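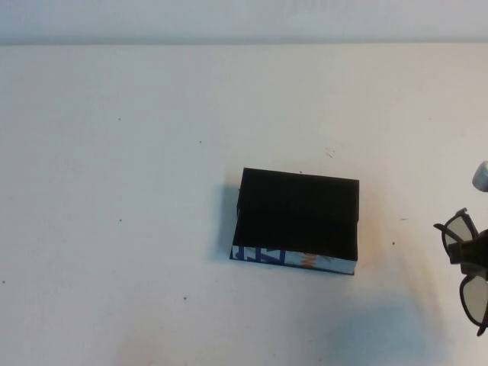

Where can people in Prekholm hand in old eyeglasses this month? At the front counter of the Beyene reading room on Mosow Street, on any Wednesday in April between 9 in the morning and 7 in the evening.

The reading room has taken over the spring eyeglass collection from the Flidau pharmacy, which ran it for years and closed its Mosow Street branch over the winter. The counter is already accepting glasses, and pairs that had been left with the pharmacy before it shut have been moved over as well.

Berhanu Tekleab, who manages the reading room, said the collection works much as it did before. People bring in glasses they no longer wear, staff look them over, and each usable pair is boxed before going to the sorting office in Flidau. Reading glasses, distance glasses, bifocals and prescription sunglasses are all accepted. Frames with thick plastic rims are fine, and so are wire frames, as long as the hinges still close.

"We get a lot of pairs that have been in a drawer since somebody's last eye exam," Tekleab said. "Those are usually the best ones. They have hardly been touched."

The rule on boxes has changed. Under the pharmacy, glasses went into one large bin, and a good number arrived at the sorting office scratched. This year each pair travels in its own small box with a lid. The reading room is asking for boxes along with the glasses, and almost any kind will do. Cardboard packaging from phones, small tools or kitchen gadgets is the right size for most frames, and printing on the outside does not matter. The box should be rigid enough that the lid does not press on the lenses.

Soft pouches can be donated too, but they will be sent separately.

Yeshi Negussie, who runs the sorting office, said scratched lenses were the main reason pairs were turned away last year. Her office measures the strength of each pair and writes it on a slip that stays in the box.
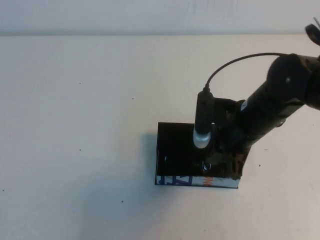
She asked that donors leave that slip to the sorters — a guess written on the lid causes more work than no label at all. An old prescription sheet can be folded and put in the bottom of the box if the owner still has it, with the name and address torn off.

Glasses should be wiped clean before they are brought in. Negussie recommends lukewarm water with a drop of dish soap, followed by a soft cotton cloth. Paper towels can leave fine marks on plastic lenses. Arms should be folded in, left side first, and the pair laid with the lenses facing up.

The collection does not take contact lenses, safety goggles, or single lenses without a frame. Broken frames are accepted only if both lenses are whole, and these should be handed over in person so they can be kept apart from the rest. Hearing aids, which the pharmacy used to accept, are no longer part of the program.

Last spring's collection brought in 19 boxes of mixed glasses for the sorting office, each holding several dozen pairs. Tekleab said he had no target for this year and would be glad to see the same number of people come by.

Pairs that pass the check go to two eye clinics in the Mosow district, where they are given out free after an exam. The clinics are most in need of children's frames and stronger reading glasses. Anyone who would like a pair should call the clinics directly; the reading room does not hand glasses out.

Parking behind the building is limited while the side lane is being repaved. Donors who cannot manage the front steps can ring the bell at the side door, and someone will come out to collect the glasses.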